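結束バンド(けっそくバンド)

結束バンドは、ケーブルやホース、その他こまごましたものを束ねて固定するための帯状の留め具です。ケーブルタイ、タイラップ、インシュロックなど呼び名がやたらと多くて、私は長いあいだ全部別の品物だと思っていました(後ろの二つは、もともと商品名なんですよね)。この項目では、趣味の園芸と自転車いじりで毎年かなりの量を使っている私が、種類や使い方をまとめておきます。

仕組み
帯の片面に細かいギザギザがあり、頭の部分の小さな爪がそこに噛み合います。引けば締まり、戻そうとしても戻らない。ラチェットと同じ考え方で、これだけの構造でよくあんなに踏ん張るものだと、締めるたびに感心します! 爪を起こすと外せる再利用型もあって、トマトの支柱にはこちらが断然ラクです。茎が太ってきたらゆるめられますから。

材質
いちばんよく見かけるのはナイロン、とくにナイロン66です。乳白色のものは屋内向けで、日なたに置くとだんだんもろくなります。屋外では耐候性をうたった黒を選んでください。ただし黒ければ何でも耐候品というわけでもないので、袋の表示は読んだほうがいいです。私は一度これで失敗して、11月の強風の朝、よしずが庭に寝ていました。高温の場所や薬品のかかる場所には、ステンレス製やフッ素樹脂製があります。

意外と乾燥に弱い
ナイロンは空気中の水分を少し含んだ状態で、ほどよい粘りが出ます。冬の物置に開封したまま置いておくと、締めた瞬間にパキッと折れることがあります。友人のナデージュ・ブヴィエは袋の口をきっちり閉じて台所の引き出しにしまっていて、見習いたいのですが、うちの引き出しは輪ゴムで満員です。

選び方
見るのは長さ、幅、それから引張強度。束ねたい太さの円周に余裕を足した長さを買えば、まず困りません。長すぎる分は切れますが、短いものは伸びませんし……。どうしても足りないときは2本をつないで輪にする手もあります。見た目はちょっと不格好。

束ね方のコツ
締めすぎないこと、これに尽きます。通信ケーブルなどは強く締めると中の線がつぶれ、性能が落ちることがあります。手で引いて軽く動くくらいがちょうどよく、曲げる場所の手前で留めると線が暴れません。よく動く部分では、線がつっぱらないようにたるみを残します。 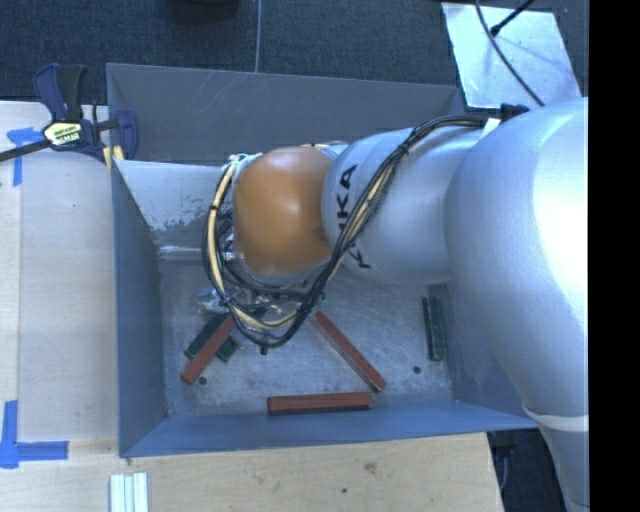 太いケーブルの束を黒い結束バンドでまとめた例。銀色のアームに「KUKA」の文字。

切り口の始末
余った先端を斜めに切ると、切り口がカミソリのようになります。自転車のハンドルまわりでこれをやると、手の甲に傷が3本は増えます(経験談です)。刃の平らなニッパーを頭にぴったり当てて、まっすぐ切りましょう。専用の結束工具なら、決めた強さまで締めて余りも切ってくれます。

外し方
使い捨て型は切ってしまうのが早いのですが、ケーブルの被覆まで切らないよう、刃は頭の脇に入れます。細い精密ドライバーで爪を持ち上げれば抜けることもあります。何度も付け外しする場所なら、面ファスナー式のほうが向いています。

関連項目
面ファスナー、インシュロック、スパイラルチューブ、ニッパー、ビニタイ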